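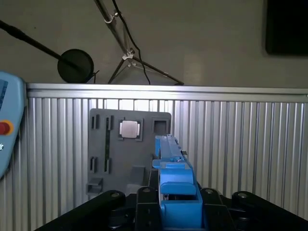
1/ Some of you asked what I've been doing with my evenings since the robotics capstone started. Mostly I have been watching a robot arm think about a computer. Long thread, mute as required.

2/ The brief from Jairo Huaranga, who runs the unit, fits on one slide. Take a desktop PC. Have the robot handle the processor and the hard drive, out and in. Write it up. He put a picture of a kangaroo on the slide as well, and we've spent some weeks looking for its significance.

3/ Our team is called Brondska. It was the only name left that none of us had voted against. There's me, Arnel Dumlao on code, Zohreh Tabrizi on anything that has to be designed and printed, and Polyxeni Deligiannis on the report, which means she's the only one who has read the marking guide.

4/ The arm is Ferno. The PC is Dellasov. Dellasov came out of a storeroom in the Pascual building and has had its lid off for so long that I'd feel odd seeing it dressed.

5/ The marking is per task, out of 5. You get a point for picking the part up, a point for carrying it, a point for putting it where you said you would, and the last two are "at the assessor's discretion". Arnel has been very polite to the assessor.

6/ Processor first, because we were young and thought small meant easy. The part is flat and square, it sits in a recess, and there's precious little edge to hold. You or I would use a fingernail. Ferno was not issued with fingernails.

7/ So Zohreh prints fingers. Long skinny blue ones, then slightly shorter skinny blue ones. Every version gets a name in the shared folder and every name is some form of "final". We are up to final_USE_THIS_zt. I've learnt not to ask about final_good.

8/ She also did the fixture board, the grey slab with all the slots and sockets in it, so that parts have a known place to live between moves. Best decision we made. Before that, parts lived "over there a bit", and Ferno took a dim view.

9/ A thing I didn't appreciate at the start of semester: the robot is extremely good at going back to exactly the spot you showed it. If you showed it a slightly dodgy spot, it will go to that slightly dodgy spot, forever, with total confidence. I've worked with people like this.

10/ Bumping the table is therefore a crime. We had a rule about bumping the table, then a sign about bumping the table, and now we have Polyxeni looking at you.

11/ Hard drive next. Much friendlier customer. It's a decent size, it rides in a blue plastic caddy, and you can grab the whole lot by the rails without anyone wincing. We budgeted one evening for it. Ha.

12/ The trouble with a caddy is that it wants to slide in dead straight, and a gripper holding it at one end has opinions about straight. A tilt you'd never notice in your own hand is plenty to make it catch on the cage. Arnel wrote a wiggle. The wiggle is 300 lines long.

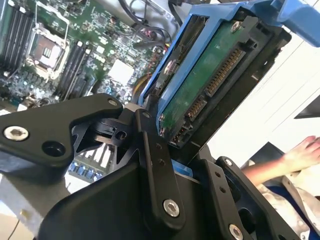

13/ On the subject of the wiggle. It backs off, nudges one way, nudges the other, and has another go. From across the lab it looks like somebody trying to park a ute at Bunnings on a Saturday. Arnel calls it a "compliant search routine" in the report and I've let him have that.

14/ Cables. I had no feelings about cables before this. Inside a desktop they loop about wherever they please, and every one of them can drift across the path you programmed last night. Our current method is a person moves them. We've described this as "workspace preparation".

15/ Jairo read that bit of the draft and wrote "so, a human" in the margin. Fair enough.

16/ Lorna Dumlao (Arnel's mum, and the reason any of us have eaten a vegetable this semester) came by to collect him one night and watched a full run. She asked why we didn't just do it by hand. Zohreh started explaining repeatability. Lorna listened to all of it, then asked if it could do dishwashers.

17/ It can't do dishwashers. Arnel has since looked into it, though, and I worry about his thesis topic.

18/ Numbers, for those who came for numbers. On our last proper session we ran the drive task 22 times and I kept the tally in a spreadsheet like an adult. The first 3 were a write-off because I'd loaded the old waypoints. I own that, and it's in the report under "operator error" with my initials beside it.

19/ The rest I'm saving for the presentation, partly for suspense and partly because Polyxeni has told me in writing to stop posting results before she's made the graph.

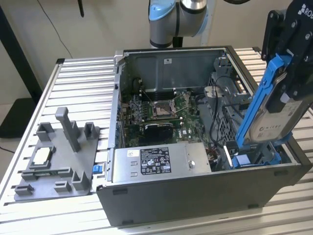
Drive in its caddy, over the open tower. Zohreh's fixture plate at left.

20/ A few people have messaged about doing this unit next year. Do it. Get someone on the team who can use CAD properly, book the lab slots the minute they open, and learn where the e-stop is with your hand before you learn it with your head. Also bring a jumper, the aircon in Pascual has two settings and the other one is off.

21/ And write down what you changed. We lost most of a Monday to a gripper opening that had been set a smidge narrower by one of us, for a good reason that none of us could remember. I'm fairly sure it was me. The log doesn't say, on account of there being no log at that stage.

22/ Presentation's in a couple of weeks, 10 am, same building, open to anyone who likes watching a computer get its drive put in very slowly. Zohreh has just posted final_USE_THIS_zt2 in the group chat so I'm off to redo the waypoints. Questions welcome, will answer from the tram.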